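Grasp planner

A grasp planner is the piece of software that decides where a robot should put its fingers before it closes them. I've been working on one called Vatetti for a while now, so this entry leans on what I know best, and other people's planners may well be laid out differently.

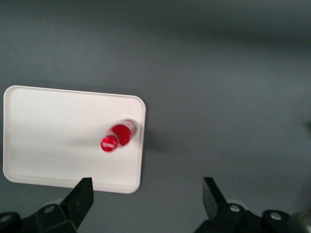 It sits in the middle of the stack. Perception comes first and hands over a guess about what's there and how it's turned. Then the planner makes a big pile of possible grasps, throws most of them out, and passes the best one down to the controller, which moves the arm. In Vatetti the pile starts at 100 candidates per object (you can raise it, but things get slow and the winner is usually the same one anyway).

How candidates are scored

Every planner has its own recipe. Ours looks at how squarely the fingers meet the surface, how close the grasp is to the middle of the object, and whether either finger would bump into something on the way down. That last one matters a lot with trays! A low rim doesn't look like much, but a fingertip coming in beside a small part near the edge can land right on it. We used to treat a tray as a flat patch. Inese Mägi rewrote that bit so the rim gets its own collision shape, and I'd never go back.

Cylinders on their sides are my favorite case. You can spin the grasp around the long axis and nothing changes, so a simple planner wastes its time scoring the same grasp over and over. Vatetti folds those together first. What does matter is the angle across the table: the fingers should close across the short way, so if the part lies diagonally the wrist has to turn to match. Get that angle off by 30 degrees and the part tends to swivel as the fingers close.

Clear plastic

See-through parts are hard on the perception side, and the planner gets the blame. Depth sensors often read straight through a clear wall, so a container with something colorful in one end can come back as just the colorful bit. Then the "middle" is wrong and the grasp drifts toward the filled end. Jitendra Bhardwaj got around this by fitting a whole cylinder to whatever points we do have, using known part sizes. It works nicely for parts on the list and does nothing at all for the rest (sorry).

Blur is the other headache. A camera that rides on the wrist sees best when the arm is still, so we wait 80 milliseconds after a move before taking the picture we plan from. Frames captured on the way are only used for tracking.

Testing

Our replay set had 1,301 saved attempts as of 9/21/24, and each new version has to get through all of them before it goes near an arm. Elīna Dzene keeps the set tidy and tags the odd ones by hand.

See also: motion planning, hand-eye calibration, pose estimation, collision checking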